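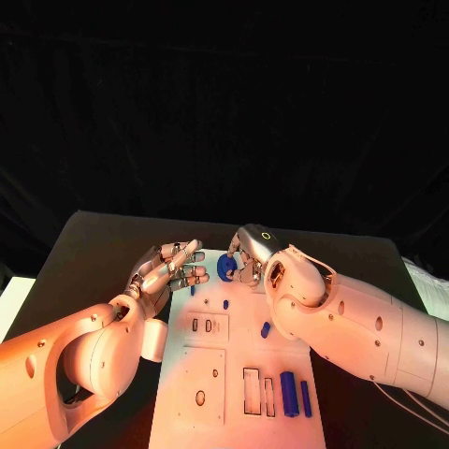
Blue disk up in the fingers at the top corner of the white board. Second table, black curtain side.

Home | Galleries | Workshops | Visit | Contact

We use cookies to remember your settings. Accept / Manage

Sorting Things: a gallery from the Beaulieu Room

Welcome to our little gallery on boards, pieces and the pleasure of putting one thing where it belongs! The Beaulieu Room has been our home since March, and we love it. It's small, it's a bit chilly before 12, and the long black curtain makes even a plain white board look like it's waiting for opening night.

We've started with the blue disk because it's my favourite piece to look at. Flat, round, with a small hole in the middle, and such a good strong colour against all that black and white. It's held on a tilt here, pinched between thumb and fingertips with its face turned to the left, so you get the roundness and the thinness of it together.

The board itself is a simple white rectangle and it lives on the dark tabletop. We tried a few other surfaces when we moved in (there was a patterned tablecloth for a while, pretty but hopeless for finding anything) and kept coming back to this one. Plain board, dark table, curtain behind. You can pick out a coloured piece from right across the room.

Ok-hee Kwak looks after our Tuesday table and set up the shelves at the back, where the sets are kept by name. Marnix is on the top shelf and Flillow is underneath, with Genus down low in the wide drawers. If you borrow something, please put it back under the right label, even if the drawer sticks. It does stick. Lift the handle a little and it slides beautifully.

Ok-hee is also the one who talked us into keeping one board out all the time, so there's always something on the go when people wander in. What a good call! I've lost whole afternoons to it, usually with a coffee going cold on the windowsill (no drinks on the tables, please).

More colours are coming to this page as I get through the folder. I'd love to do a whole row of round pieces next, then the odd shapes. If you have a favourite from the shelves, leave a note in the comments and I'll try to work it in.

17 comments | 12 shares

Get our newsletter: new galleries and workshop dates by email. Sign up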